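Umow household and shop-floor chores study
Progress report to Nernance, second period
April 5, 2021
Prepared by Rinosska, automation section

1. Position against plan

Work on the laundry task is on schedule. Work on the shelf-facing task is 5 weeks behind, owing to late delivery of the replacement shelving from Bakalis. The remaining budget is sufficient for both tasks up to the end of August.

The question set for this period was whether a two-armed station can fold mixed garments to a standard that shop staff would accept without refolding. At present the answer is yes for towels and plain cloths, partly for T-shirts, and no for anything with a hood, a collar or a loose lining.

2. Folding trials

We ran 200 folds over the period, using garments from the common test set. A fold was accepted if the finished item fitted the shelf template and no layer projected past the edge by more than 11 mm. Towels passed in almost all cases. Long garments were the weakest group – the lengthwise folds were usually sound, but the top edge was seldom square and loose fabric tended to gather there.

The final fold, bottom hem to top, depends on both grippers taking the hem at its corners. If one side picks up a single layer only, the panel twists during the lift and the attempt is scored as a failure. We now check the grip on each side before the lift is allowed to start. This adds 4 seconds per garment and will be kept.

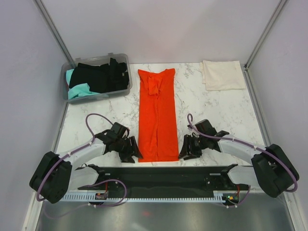

Figure 1. Long garment folded lengthwise, grippers at the two lower corners.

Speed remains well short of a trained person. We don't propose to work on it until the acceptance figures for long garments improve, as earlier attempts to shorten the cycle made the grip less reliable.

3. Sorting and picking

Picking a single item out of a full bin is still the least dependable step. Dark fabrics are the main difficulty: the software does not separate one black item from another with any confidence, and double picks follow. Brightly coloured items in the same bin are found without trouble. A change of lighting is being tested – results will be given in the next report.

4. Next period

Collared shirts will be added to the test set once the long-garment rate is stable. Shelf-facing trials will restart when the shelving has been fitted and measured. We ask Nernance to confirm that the unspent travel allowance may be moved to spare gripper fingers, which are wearing faster than budgeted.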